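Planning for Automation Equipment
Week 4 handout: budgeting for a service robot
Kelly Caldeira
Monday, January 8, 2018

We continue with the Klinhom exercise. A cleaning contractor wants one robot arm for bathroom work: picking up cloths, wiping basins, clearing rims. You are writing the purchase plan. The quote from Flikholm covers the arm and the controller. It does not cover the room.

Start your plan with the work area. List the basin, the cabinet, the floor and the nearest power outlet, and measure how far the arm has to reach into the bowl. Cables and stands need floor space too, so put them on your sketch.

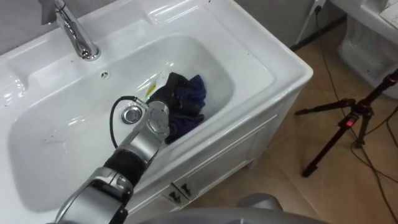
Page 13

Costs to include

Purchase price. Use the quote as given. Do not round it.
Gripper. Priced separately. Budget for a spare. Cloth is soft and bunches up, so ask the vendor for a trial on cloth before you sign.
Fixtures. A basin, faucet and vanity cabinet for the practice area. Allow $400 for the cabinet.
Cabling. Allow 40 metres. Cable that hangs beside a moving arm wears out and should be listed as a consumable.
Staff time. Madberg charges 56 hours for set-up and training. Your own people's hours go on a separate line.

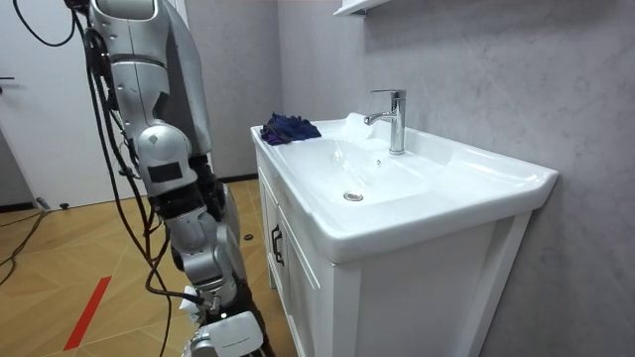 Service contracts are where most student plans come up short. Mastex offers one by the year and one by the visit. Work out both over the life of the arm and show your figures. If you think the contractor should lease, say so and give the total.

Plans were due in October last year and several arrived without a maintenance line. Those lost marks.

For next class: bring your sketch and a draft cost table, one page each.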